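Speaker notes: "What Happens After the Donation Bin"
Guangming Luo, Castellanos Library evening series
Friday, 7 p.m. Keep it under 40 minutes.

Start without the slides. Ask who dropped off a bag of clothes this year. Most hands will go up. Then ask who knows where the bag went. Wait. Let it get a little uncomfortable.

Say early that I give clothes away too. I'm not here to scold anyone. My complaint is with the word "recycled" and how little it has to mean before it gets printed on a tag.

SLIDE 2
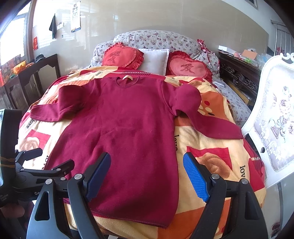 Maroon sweater, long sleeves, round neck. Keep or give?

Ask the room. Somebody will say "give, it'll go to someone who needs it." Maybe. The bin doesn't promise that if you read the small print on the side. Most of us never have, me included, until last May.

The Noven flyer. Read the line out loud: "100 percent of your items find a second life." Pause. Second life as what? A shirt? A rag? Stuffing? Fuel? I wrote and asked. I got a thank-you note and a coupon.

Erkness sort log. They let me copy one week: 2,967 pieces through the line. Of those, 33 percent went to the shop floor. Be careful here. One sorter, one week. If someone quotes it back to me as a national figure I will be annoyed, and it will be my own fault for saying it too fast.

SLIDE 3

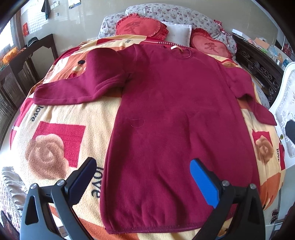 The sorting question is dull and it decides everything. A person at a table gets a few seconds per piece. Good enough for the shop, or not? Blends are hard to pull apart, so "we recycle the fiber" deserves a follow-up: which fibers, and who buys them? Sodarska told me their buyer list was private. Fine. Then I don't have to believe the claim.

Skip the landfill photo if we're running late. People have seen it and it makes them stop listening.

What I'd accept as proof: weights in, weights out, by category, every year, checked by someone they don't pay. I have asked two outfits for this. Still waiting.

Likely question: "So should we stop donating?" No. Wear things longer, mend what you can, ask the shop what it's short of before you fill a bag.

Likely question: "Isn't something better than nothing?" Sometimes. Show me the something.

Leave time for the man who always asks about shoes. I don't know about shoes.

More talks in this series
Reading a Water Bill
Who Grades the Eggs?
The Trouble with "Natural"
Old Phones, New Drawers

Castellanos Library evening series | Contact the front desk | All rights reserved | Back to top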